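A few notes on buying a secondhand desk, after moving flats and doing it badly twice. Might help someone. It's a bit long, sorry.

1/ Measure the stairwell before you measure the room. I had a lovely spot picked out under the window and the first desk never got past the landing. It went back down and onto the nature strip.

2/ Measure the lift too if you have one. Diagonal height, with the door open. Write it on your phone.
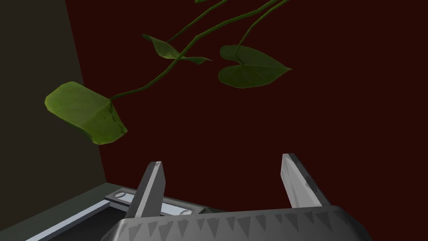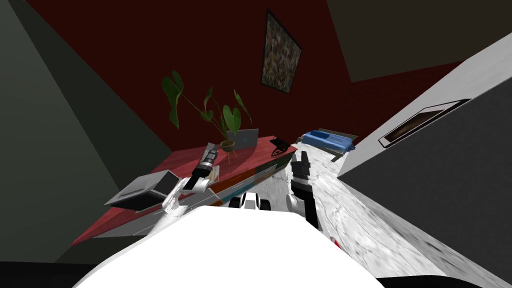
3/ Height matters more than colour. Most of the older office desks I looked at were fixed and too tall for me. I'm short, and my shoulders were up around my ears by lunch. Sit at it in the seller's place if they'll let you. Take your own chair if you're driving.

4/ Depth: I wouldn't go under 60 cm. At 70 you can push the screen back and still have somewhere to put your elbows. I had a shallow one for a year and thought I needed new glasses.

5/ Pull every drawer right out. Look at the runners. Smell inside. Cigarette smoke does not come out of chipboard, whatever the ad says about "a quick airing".

6/ Ask whether it comes apart. If it's a Dornar, it does, but the cam bolts only like being done up once or twice. Duván Mamani helped me with mine and we stripped two of them before we'd finished the first leg. Hardware shop had some close enough.

7/ The Hevik ones with the steel frame are heavier but you can take them apart as often as you want. If you rent and move a lot I'd look for one of those.

8/ On price. I paid $70 for the one I have now. The same model was $271 new the last time I saw it in a shop. Anything over half the new price I'd leave alone unless it's solid timber.

9/ Solid timber: look at the underside and the back edge. If the grain on top carries on over the end, good sign. If there's a thin strip peeling at the corner, it's veneer. Veneer is fine, just don't pay timber money for it.

10/ Wobble. Push it sideways at the top corner, then lengthways. Sideways can usually be fixed with a brace. Lengthways I've never managed to fix.

11/ Office clearances are better than private sellers if you can get there during work hours. They want the floor empty by a date and they'll take offers. The good ones were in November, when leases were finishing up. Bring gloves and a second person.

12/ Someone will ask about standing desks. I tried a Volivik, secondhand, electric. Ran fine for two months, then the motor on one side stopped and it sat crooked until I gave up. If you're buying used, run it all the way up and down three times with something heavy on top.

13/ Cleaning: warm water, a drop of dishwashing liquid, wring the cloth out hard. Sugar soap for the marks around the handles. Do the underside as well - chewing gum, every time.

14/ A few people have asked what I ended up with. Plain white top, two drawers, one handle missing. I've ordered a pair of handles so they match. Will post when they turn up.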